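Ticket 232: Rendered pages print with missing floor textures and wrong margins
Product: Hellov Print Server, site Flisivcombe
Opened by: Naledi Nkuna
Assigned to: Riaan Ngubane
Priority: Normal
Status: Resolved

Naledi Nkuna, 8:40 am
Since the server was moved to the new rack, wide images in PDF reports come out of the Steyn printer on the second floor with the bottom strip gone. Text pages are fine. The page footer is also missing on any page that has a full-width image. It happens from my machine and from Dumisani's. Printing the same file to the small printer by reception gives a complete page.

I have a 130-page report that has to go to the binder this week, so I need to know if I should print it all downstairs. The small printer is very slow.

Riaan Ngubane, 9:15 am
Please send me the following:
The PDF, or a few pages from it.
The paper size selected in the print dialog.
Whether "Fit to page" is on or off.

Don't send the full report to the Steyn again for now. There are two stuck jobs in the queue already and I am going to clear them.

Naledi Nkuna, 9:32 am
Paper size is Letter. "Fit to page" is off, because it shrinks the tables. I have put pages 11 to 13 in the shared folder. Page 11 is text only and prints correctly. Page 12 has the wide image. Page 13 is a table with a small chart, and it loses the footer but nothing else.

The image on page 12:

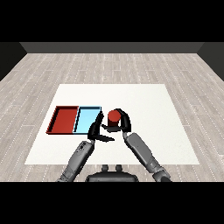
Page 12, wide image. Simulated view, two-armed robot over a white mat.

On paper, the floor planks lose their grain and turn flat gray. The lower part of the image doesn't print at all. On screen it looks right at every zoom level I tried.

Riaan Ngubane, 10:20 am
Thanks. I can reproduce it. I see two separate problems.

1. The missing strip and footer. The queue on the new server is set to A4 and the tray is set to Letter. A4 is longer, so the printer takes the page as too long and drops the bottom. Text-only pages get through because they go by a different path in the driver, which picks up the size from the document.

2. The flat gray. The queue came across with toner save turned on. With that setting the driver lowers the image resolution and light grays run together. Naledi would not see this in the preview.

I changed the queue default to Letter and turned off toner save. Please print pages 11 to 13 again. Close the PDF viewer first and reopen it, or it will keep the old settings.

Naledi Nkuna, 10:48 am
The grain is back in the floor. The footer is still missing on 12 and 13.

Dumisani Adams, 11:05 am
Same for me, on a different file. Footer missing, image complete now.

Riaan Ngubane, 1:30 pm
The size is correct on the server but your computers have a saved copy of the old queue. Steps to refresh it:

Open the printer list and remove the Steyn second floor printer.
Restart the computer.
Add the printer again from the Hellov list. Pick the entry without "old" in the name.
Open preferences and check that the size says Letter.
Print page 12 only.

If the size still says A4 after this, stop there and add a note to this ticket.

Dumisani Adams, 1:55 pm
Done. Footer prints. The printer asked for a PIN the first time, and my usual one worked.

Naledi Nkuna, 2:10 pm
Mine also works after the restart. All three pages are complete. I had to set double-sided again, as it went back to single.

Riaan Ngubane, 2:25 pm
Yes, re-adding the printer resets personal preferences. Double-sided, stapling and tray choice all need to be set again. I have set double-sided as the queue default so the next people won't have to.

The "old" entry has been hidden from the list. Nosipho Potgieter has the same setup on the third floor queue and I will check that one under its own ticket.

Naledi Nkuna, 4:05 pm
Full report printed, all pages complete. OK to close.

Resolution: Queue paper size changed from A4 to Letter, toner save off, printer removed and re-added on both client computers.
Closed by: Riaan Ngubane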